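Speaker notes: Surface finish and cleaning intervals on shared equipment
June
By the Plokard maintenance desk

Slide 1. Opening

Start on time. The room has us until 4. Handouts are at the back, one per table.

The talk covers how finish affects cleaning time on housings, covers and brackets. It doesn't cover floors, upholstery or anything in contact with food. Refer those questions to the Odari guide.

Slide 2. Terms

Matte: scatters light, hides fine scratches, holds skin oil.
Polished: reflects light, shows every print, wipes clean in one pass.
Textured: leave for the second session.

Ask the room which finishes they have on site. Give it a minute, then move on.

Slide 3. The Trandix trial

We logged 645 wipe-downs across 2 sites. Same cloth, same neutral detergent, same dilution. Staff noted the finish, the time taken and whether a second pass was needed.

Polished metal rarely needed a second pass. Matte painted covers often did, mostly near handles and edges. Grey was no easier than white, though staff had expected it to be.

Note for speaker: the Piras site used older cloths for the first month. Those entries were kept and are marked in the handout.

Slide 4. Detergent and cloth

Neutral detergent first. Solvent only on adhesive residue, and only after a test patch. Alcohol at 70 per cent is fine on bare metal but can dull some coatings. Check the supplier's sheet before using it on a painted cover.

Fold the cloth in four and turn it to a clean face for each surface. Don't spray directly onto seams. Spray the cloth.

Slide 5. Where time is lost
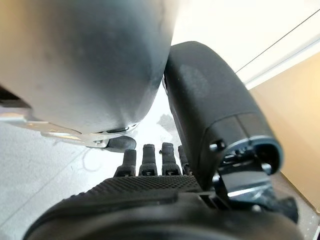
Most of the extra minutes in the trial went on joins and changes of level. A broad curve takes one sweep of the cloth, and faint smudges on a smooth matte housing show up only when the light is low and to one side. The thin seam along the bottom rim is slower, and so is a stepped metal bracket with a screw at its end. Use a soft brush there, then the cloth. Log scuffs separately from smudges, as detergent won't shift a scuff.

Slide 6. Setting the interval

Base the interval on touch, not on the calendar. High-touch covers daily, brackets weekly, undersides monthly. Review after one quarter.

Questions. Log sheets can be collected at the door.

Related items
Choosing a neutral detergent
Cloth rotation and laundering
Reading a coating data sheet
Odari guide: floors and soft furnishings

This site uses cookies to remember your settings. Accept or manage preferences.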